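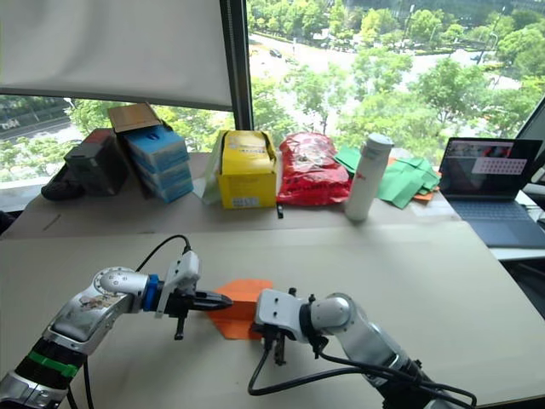

Both grippers on the orange sheet at the paper-folding station, Dreron open day, Zastedcombe

So I finally made it over to Zastedcombe for the Dreron open day! I've been meaning to go for ages, and I missed the last one because I had the month wrong (it was in September, I had it down for later in the fall, my own fault). If you don't know them, Dreron builds handling cells for fiddly soft stuff, paper and cloth and packaging and so on, and they have a small lab upstairs in the Baxter building where they try things out before any of it goes near a customer. I write up safety paperwork for a living, so you can guess which part I was excited about. Other people were there for the robots. I was there for the binder.

Parking first, for anyone who's thinking of going next time. The lot in front fills up early and the overflow is across the street behind the bakery. Wear shoes with closed toes or you'll be handed a pair of the clip-on toe caps, and they clack. A man in my group clacked through the whole tour.

You sign in downstairs, you get a badge, and then you get the talk. I have sat through a lot of safety talks and this was one of the better ones, mainly for being short. Davina Baird gave it. She runs the lab and she wrote most of the house rules herself, and she started by asking if anyone had long sleeves, lanyards, scarves or loose hair, and then waited while we all dealt with it. The visitor badges are stick-on, no lanyard. I noticed that right away and was ridiculously pleased. I've been to a plant where they hung a lanyard on me and then told me no lanyards past the yellow line.

Then upstairs. The room is nicer than I expected, with a great big window looking out over treetops and the street, and a roller blind for when the sun comes in. It feels more like an office that somebody put robot arms in. The tour took two hours with the coffee break, and I spent most of it parked at the folding station in the photo, asking questions.

The paper folding looks like a party trick but Davina was pretty clear on why they like it for practice. Paper is cheap, it comes in bright colors the cameras can pick out, and if you get it wrong you have a crumpled sheet and no bill. It also makes both arms work right up close to each other, and that's where the rules get interesting. You can see in the photo how near the two grippers come, one pinching an edge and the other pressing from the opposite side with the raised part of the fold held between them. All your usual thinking about keeping a person away from a machine is still there, but now you've got to keep the machine away from itself too!

Their rules for this are in a document called Wanden, and I had assumed it was a piece of software until I was handed a copy. It's a binder. It's 60 pages, it lives on a shelf by the door, and everybody who works in the lab has to have read it and signed the back. Davina let me flip through the whole thing over coffee (I got a crumb in it, sorry Davina). Here are the bits I wrote down.

Before power goes on, the table between the arms gets cleared of everything except the thing being worked on. Tools, pens, spare sheets, phones, all of it goes to another surface. When I was there the spare paper and the boxes and a marker and so on were over on the rear table by the window, and the tabletop where the arms reach in had the orange sheet and the cables. I like this rule because you can check it by looking. So many rules I read for work say something like "the area shall be kept suitably tidy," and what am I supposed to do with suitably?

Drinks get their own paragraph. They need a lid and they stay off the arm table, full stop. There was a tumbler with a cap on it on the back table, so I guess the paragraph is read.

Cables took up a surprising amount of the binder, and we talked about this for a good while because I'm a bore about cables. The left arm has one looping up over a joint to the gripper, and on the right-hand side they run down across the tabletop as well. The Wanden approach is that before a new motion runs at normal speed, somebody takes the arm slowly through the whole move with a hand on the stop and watches the cable and only the cable. They don't watch the gripper or the workpiece. Somebody else can watch those. A loop that looks roomy in one pose can pull tight in the next, or snag on the other arm, and if you're busy admiring the fold you won't catch it. They redo the slow pass any time a cable gets swapped or rerouted, even if the motion hasn't changed a bit. I asked if people grumble. She said yes, constantly, and it's staying in.

I did push a little on the table cables. At my work I'd want them clipped or run in a channel wherever they can be, so the gripper can't drag one through the work. Davina said they've tried channels and the trouble is that the arm needs the slack to turn over, and a clipped cable on a moving wrist gives them more wear than a free one. So for the lab it's free cables plus the slow pass, and for anything that ships to a customer it's a proper dress pack. I can live with that. I'd still write down how long the free part is allowed to be, and she wrote that on her hand in pen, so we'll see!

Next, the sign-off. Any change to speed, force limit or gripper needs two signatures, and the second has to be from a person who didn't make the change. Pretty normal in a factory. Pretty rare in a lab, in my experience, where a change tends to get made at the end of the day by whoever is still there. They keep the sheet on paper, beside the station, and the old ones go in a drawer. One of the visitors (toe caps guy) asked why it isn't on the laptop and the answer was that the laptop is being used to run the thing and people won't switch windows to fill in a form. Fair enough.

They also split their stops into three kinds. There's pause, which is for you, when you want to look at something. There's hold, which is for reaching in, and it isn't a hold until you've said it out loud and somebody has said it back. And there's the big red one. What I liked is that the binder says in plain words that pause is not good enough for putting your hands in, because a paused program can be un-paused by anyone at the keyboard. I have read accident reports where that one sentence would have helped. I copied it down and I'm going to steal it for our site, with credit.

A few things I'd argue with. The binder is written by people who know the room, and it shows. There's a whole page about "the usual side" for standing during a slow pass, and I had to ask which side that was. If you're new, or you're visiting, or you've only ever worked at the other station, you'd be guessing. A floor plan would fix it. It also leans hard on low force settings for the times when someone's standing close, and I always get a bit twitchy about that. A gentle arm holding something pointy is still pushing something pointy at you, and the fingers on these grippers are narrow. Paper is fine. What about when the next job is a box cutter? Davina agreed that the tool and the part should be in the assessment every time, and showed me where it says so, but it's near the back in a table and I'd move it up front in big letters.

And there's nothing in it about visitors at all, which made me laugh given the day. The visitor rules are a separate sheet taped up by the stairs. Put it in the binder!

The coffee was decent. The lemon bars were excellent and had gone by the time the second group came up, so go in the first group. There was supposed to be a demo with cloth as well but it got dropped from the program, and I didn't catch why. I hung around for another look at the folding and had a nice chat with a woman from a bookbinding shop who wanted to know if the arms could do a valley fold on heavy card. They said maybe. She gave them her card, which was heavy.

If you want to see the Wanden binder you have to ask for it, it isn't part of the regular tour. They don't hand out copies, but they were happy for me to take notes and they said I could write about it. Dreron says there'll be another open day and that they'll put the date up at the front desk and on the door. I'm bringing my colleague from purchasing next time so that she'll stop asking me why a slow pass takes all morning.

Posted May 19, 2022. If you were in the first group and picked up a gray umbrella by the stairs, it's mine, please write to me.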